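25 Apr 2025

Up before seven. Walked to Taheri for milk and bread and came back the long way, past the Allix building. The new fence is up along the parking lot. Spent $104 on groceries in the end, more than I meant to, mostly coffee and laundry soap.

After lunch I got to the bowls. I want four left out for everyday use and the rest boxed up until September. Put the dark green cloth on the table first, then set them out with space between them so I could compare sizes. The orange is the biggest by a good bit. Blue and lime green are near enough the same.
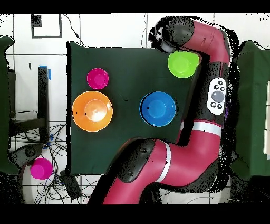 The four bowls on the green cloth.

The little pink one is my favorite — right size for nuts or a few olives. I may keep the orange one for salad and leave it on top of the fridge. Still have to find lids. Fluko sells a set but it only comes in white, and shipping is extra.

Mopped the hall in the evening. Read to page 94 and went to bed with the window open. Need to call about the water bill tomorrow.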